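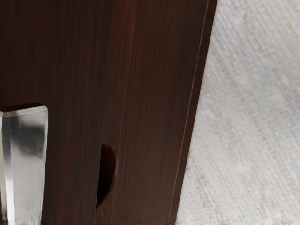
December, p. 161 - dark oil on cabinet fronts, continued

Carried over from the last entry: I still don't believe the 12-hour figure on the Kedomix can. Lakis sent over their own write-up this morning and it doesn't help. It says the oil is "ready for use" after 12 hours and never says what use. Resting a hand on it? Putting a wet glass on it? Their test pieces were all pine as far as I can tell, and pine drinks anything. We are putting this on dark, dense fronts with a stain underneath, and I would like to know what happens there before we promise Gökçe anything.

What I set up, 8:40 a.m.:

13 offcuts from the walnut-stained batch, all from the same board, numbered on the back in pencil. Six wiped with Kedomix, six with our usual Grurkus hardwax, one left bare. One coat each, white lint-free rag, excess off after ten minutes. I buffed the Kedomix pieces twice, which the can doesn't ask for, and I'm noting it so that I can't forget I did it. Window shut, heater on low. The rack by the door is colder than the rack by the bench, so I split both lots between the racks. Last time Tyson put all of one product by the door and then wrote half a page on how slow it was. That half page is worthless and I've crossed it out.

Tests, same for each piece: thumb press, dry white rag dragged with the grain, then a drop of water left for an hour under a jar lid. I have left out the fingernail test. Everyone's fingernail is different, and so is everyone's idea of a scratch.

Evening, past the 12-hour mark. Thumb press fine on all of the Kedomix. I was ready to be annoyed about being wrong. Then the rag: brown on four of the six. Not a lot, but enough that you'd see it on a shirt cuff. The Grurkus pieces left color on two. Both of those were on the cold rack, and so were three of the four Kedomix ones. So the honest reading so far is that the cold rack is a bad place to cure anything, and the product question is still open.

The color on the rag bothers me more than the cure time. Is it oil that hasn't set, or stain that the oil has picked up? They look the same on a white rag. The stain maker says let it dry overnight and we let it dry two nights, but I only have my own word for the second one, and I was out that afternoon.
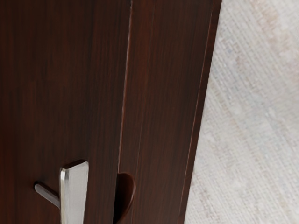 Harvey Lemieux thinks it's the stain and that I am blaming the wrong can. He says he has had that brown come off under three different oils, and that each time it stopped when he gave the stain another couple of days. I asked whether he had written any of it down. He had not. He may well be right, but "each time" from memory, with no bare piece next to it, is how we ended up believing in the tea-soaked rag trick for a year.

Still, it's easy to check. Wiped the bare offcut with a dry rag: clean. Wiped it with a rag dampened with white spirit: faint brown. So the stain can be lifted by something oily, at least a little, two nights or no two nights. One piece isn't much to go on. Made up four more bare ones and will let them sit until next week before oiling.

Water drops. This is the part of the brochure I was hardest on, and I should be fair about it. No rings on any of the warm-rack Kedomix pieces. One pale ring on a cold-rack piece, gone by the time I came back from supper. The Grurkus pieces: one ring, still there. If I were selling the stuff I'd make a chart out of that. It's one ring against one ring, and one of them faded.

Josée Boychuk stopped in and pointed out that I was judging the rags under the yellow lamp. She's right. Moved over to the daylight tube and looked at them again. The four are still brown. One of the Grurkus rags I had called brown I would now call dirty, so put down one and a maybe for Grurkus.

On "satin." The can says satin, the Lakis sheet says silk matte, and the sales page says natural sheen. I have no meter and I'm not going to pretend my eye is one. Tilted the pieces under the tube and asked Kinga to sort them into two piles without seeing the backs. She got three wrong out of the twelve oiled ones. So there may be a difference in sheen, but a customer who pays extra for it ought to be told how small it is.

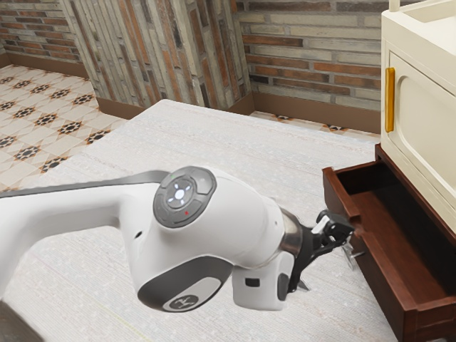
Drawer open, dark brown wood.

Drawers are a separate worry. A front gets air on its face all day, but the inside of a closed drawer gets none, and oil needs air to cure. I have never seen a maker give a time for a closed drawer. Inger Hallgrímsson's rule is never to oil the inside at all, shellac or nothing, and I've never had a reason to argue with her. But Gökçe's order says "oiled inside and out" and somebody here agreed to that (not me, and I'd like it on the page).

Plan for it: two scrap drawer boxes, both with Kedomix inside. One kept shut, one left pulled out. Smell and rag test each morning. Smell isn't a measurement, I know. It is what the customer will complain about, though, so it goes in the table.

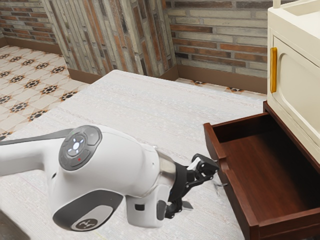
If the shut box is still sticky after 3 days, I'm going back to Gökçe and asking to change that line of the order. If it's fine, I'll do it again before I believe it, and with linen laid inside, as one clean rag wiped along the bottom tells you nothing about a tablecloth left sitting there over the holidays.

Costs, quickly. Tyson worked out that Kedomix saves us a coat and therefore a day. It saves a coat only if one coat is enough, and that's the thing we haven't shown. I would leave the savings out of the quote for now.

To do:
- thermometer on each rack, the real ones, not the sticker
- second can of Kedomix from a different shop, check the lot number
- ask Lakis what wood they used and how warm the room was
- soak the used rags and hang them outside. Two were balled up in the bin tonight, and one was mine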